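Bench notebook, Monday
Bowls, nesting and stack storage, continued from the October pages

Carried on with the green bowls today. Open question from last time was whether the slow release in the nested stack comes from the rim, the wall taper or the foot. Everything below refers to the large size unless it says small.

Stock on the bench at 8:30: the large greens from Brellier, the small whites from Mivby, and the older mixed lot left over from the shelf trial. The mixed lot is not used for any numbers. It has been through the dishwasher too many times and the rims are no longer flat.

Wall check first. Weighed one large bowl dry on the kitchen scale: 211 g. Same bowl as the one marked with a pencil dot under the foot. Weighed again after the wash and towel dry, 211 g again, so the water caught under the foot ring is below what the scale resolves. Stopped weighing after each wash from this point.

Volume to the rim, filled from the measuring jug on a leveled board: 2,120 ml. The fill line used for the kitchen tests stays at 700 ml, as before. At 700 the bowl can be carried by the rim with one hand and the surface stays well clear of the edge. I tried a higher fill and went back to 700 after wetting the bench.

Nesting. Stacked large in large, both dry, pressed down by hand with the flat of the palm, then lifted by the rim of the top bowl. Release is clean when the lift is straight up. When the lift comes from one side the lower bowl follows for a short distance and then drops. It drops onto the foot ring and does not tip, but it makes enough noise that I put a dish towel under the stack for the rest of the morning.

Stacked wet, directly from the rinse, the lower bowl follows nearly every time. Twisting the top bowl a little before lifting lets air in and cures it. A strip of paper towel between the bowls also cures it and is less trouble when the stack is going straight into the cabinet. I would not use the strip for long storage, it holds damp against the wall and leaves a mark that has to be wiped off.
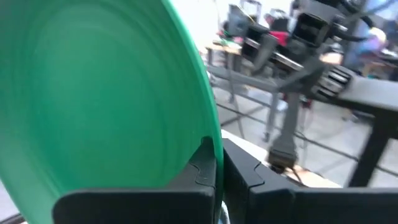

The rim is the only part worth holding. It is thin enough to pinch and stiff enough that the circle stays a circle under a one-sided lift, at least when the bowl is empty. With 700 ml in it the rim flexes slightly at the holding point and springs back when set down. No whitening of the plastic at that point after 40 lifts on the pencil-dot bowl. Looked at it under the desk lamp from both sides.

Whites for comparison. The Mivby bowl has a rolled rim and a steeper wall. It nests deeper for its size and sticks harder when wet. The rolled rim also traps rinse water, which then runs down the wrist when the bowl is turned over to drain. Not recommended for the open shelf. Fine in the drawer.

Draining. Set the large greens upside down on the ribbed mat, one per position, and left them while I wrote up the weights. Inside dry, foot ring still holding a line of water. Tilted against the back rail with the foot facing outward, the ring empties by itself. The tilt takes more shelf depth than the flat position, so the rack at the sink only works for this if the cutting boards move to the other end. Moved them. Leave them there until the end of the week, please, even if it looks wrong.

Cabinet. Stack goes on the second shelf, foot down, large at the bottom and small whites beside it, not inside it. A white inside a green looks tidy but the rolled rim sits against the green wall and wedges. Had to run warm water over the outside to get one apart. Repeated it on purpose with a second pair and got the same result, then stopped, as I do not want rub marks on the new ones.

The shelf liner is the Fukik ribbed type cut down from the roll. It stops the stack from sliding when the bottom bowl is pulled forward. Ribs run left to right. With the ribs front to back the stack slides as if there were no liner at all, so check this when the next piece is cut. The offcut is in the drawer under the scale.

Correction to the October page: the entry there gives the foot ring as the cause of the slow release. I no longer think so. With the foot taped over and smooth, the wet stack behaves the same. The contact is higher up on the wall, and the air has no way in until the top bowl is turned or tilted. I have crossed out the old line and initialed it.

Not done:
Hot rinse followed by immediate nesting. The sink was in use.
Stack of mixed ages, new bowl over old. Wait until the mixed lot has been sorted by rim.
Lid fit. The Robles lids have not arrived and the ones in the box are for the previous diameter. Do not force them on, they split at the tab.

Bench left clear except for the mat and the jug. Scale is switched off and its cover is on. Pencil-dot bowl is on top of the stack and should stay there for the hot rinse run, otherwise the lift count starts again from zero.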